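Search this site Enter keywords Go
Print this page E-mail to a friend
Reading time: 2 min

The snack table at Zostside

15/01/2026

I'd been told to turn up hungry, and I'm glad I listened! Kalevi Kokkonen had the kettle on before I'd got my coat off, and he was already apologizing for the state of the table (it was a lovely table, round, pink and white gingham, the sort of cloth my gran would have fought you for).

Kalevi runs the snack swap at Zostside, in the little room behind the Nidus bookshop. You bring a packet of something you grew up with, or something you picked up on a trip, and it goes in the middle with everyone else's. Then you eat. That's the whole club, and it has 51 names on the mailing list, which he finds a bit alarming.

"I thought it would be me and my sister," he told me. "We had salt liquorice and one bag of ketchup chips the first night. She hated the liquorice, and she grew up with it."

The wrappers are his favourite part. He won't clear them until the very end of the evening, because he likes people to go back and ask what they've just had. I asked whether the mess ever bothers him and he laughed at me.

"A tidy table means they didn't like anything," he said. "I want a heap. I want somebody digging through it for the last one."

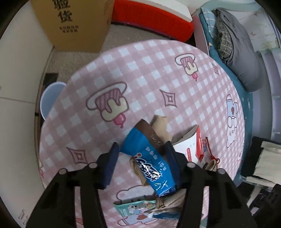 Blue bag, mint-green packet with the little animals, and plenty of paper: the middle of Kalevi's table.

He's fussy about the cloth, though. It has cartoon prints on it and came from Plimis, the discount place by the bus loop, and he irons it every single time. He used to put everything out in bowls – nice ones, too – until he noticed people weren't talking as much. With a bowl you just reach in. With a packet you turn it over, you squint at the writing, you ask the person beside you if they can read it.

"I can't read half of what comes in," he said cheerfully. "So somebody has to tell me. Then they tell me about the shop, and what their aunt used to buy, and now it's 20 minutes later and the tea's cold."

We did get on to money, a little. The room costs nothing as long as he locks up, and the tea comes out of a jar by the door. Last April the jar had some $191 in it, so he bought a second kettle and a proper bread knife. He'd still like better chairs. There's an old Saarinen catalogue on the windowsill with a page folded down, and he caught me looking at it.

"Don't," he said. "They're $400 each. I look at them when I'm doing the dishes."

I asked what he'd bring himself, if he could only bring one thing for the rest of his life. He took ages over this – he got up, rinsed a cup, sat down again.

"Rye crackers," he said finally. "Everybody's going to be so disappointed."

I went home with crumbs in my scarf and two wrapped sweets in my pocket for the bus. New people are welcome, and Kalevi asks that you leave the label on whatever you bring.

Print this page E-mail to a friend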